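Recalibrating the Drovon picker after a shelf reset

coldaisle_kev
Our Drovon picker keeps missing in the drinks cooler. I re-taught the middle shelf by hand, 25 picks, and it still grabs high on the white-capped bottles.

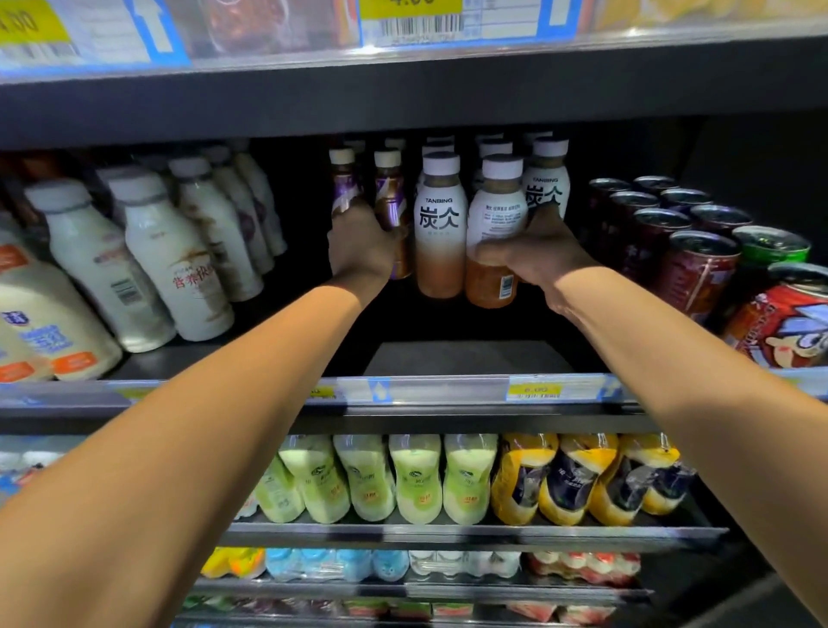 Reply 1: gripfinger
Grip height, I bet. Ghasemi pads wear out by 500 cycles — swap them first.

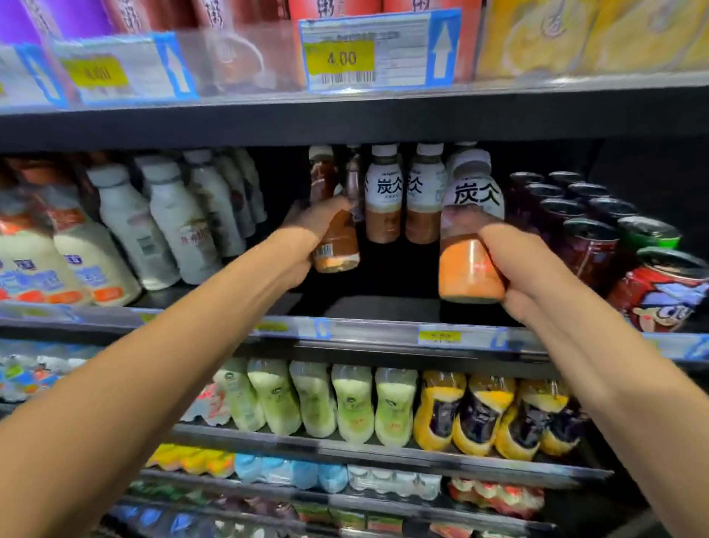 Two bottles, one per hand

Reply 2: coldaisle_kev
Nope, pads are new. Could it be the drop into the basket?

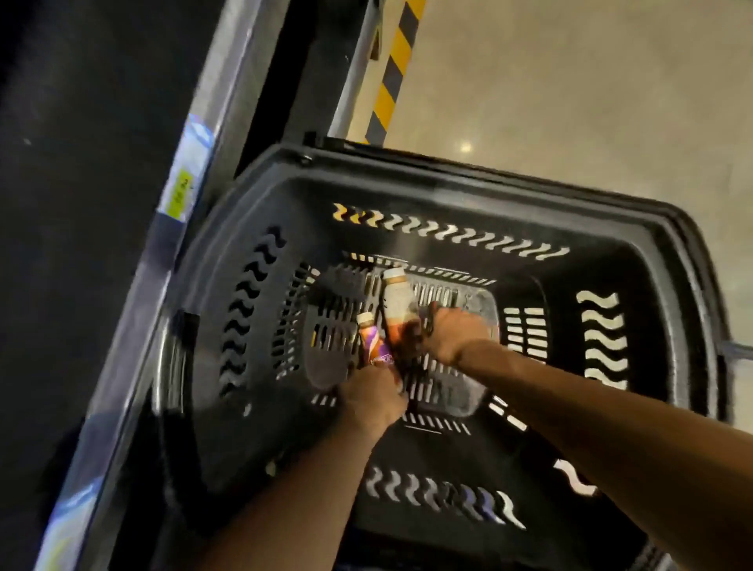

Basket end

Reply 3: mullet_servo
I disagree about pads. Redo the shelf offset at 200 mm and go slow near the cans.

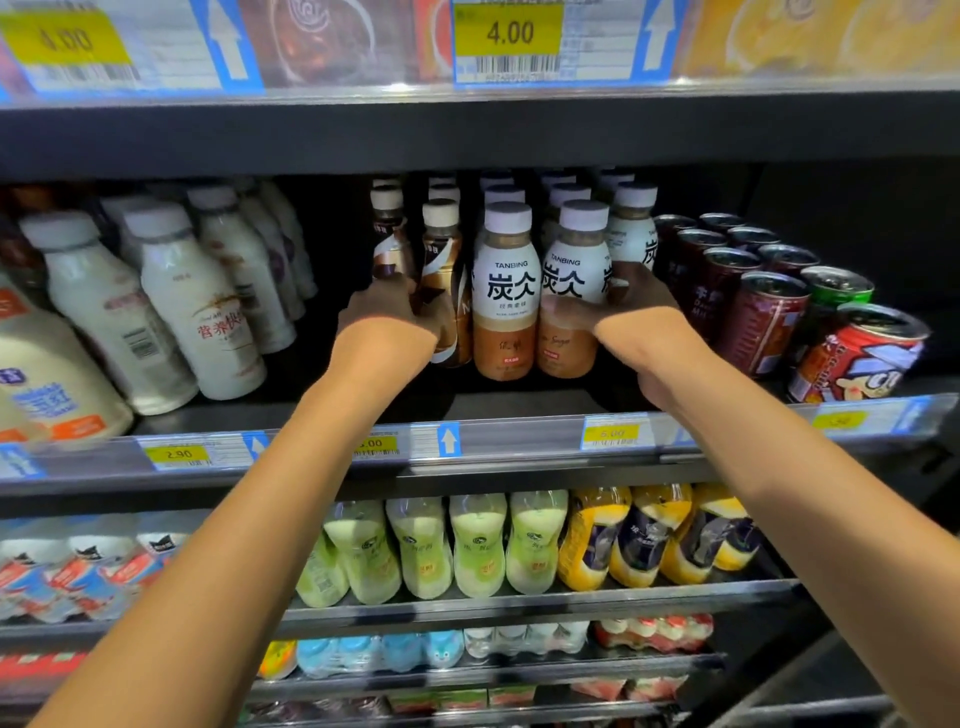 Reply 4: gripfinger
Fine, but log the pad wear too!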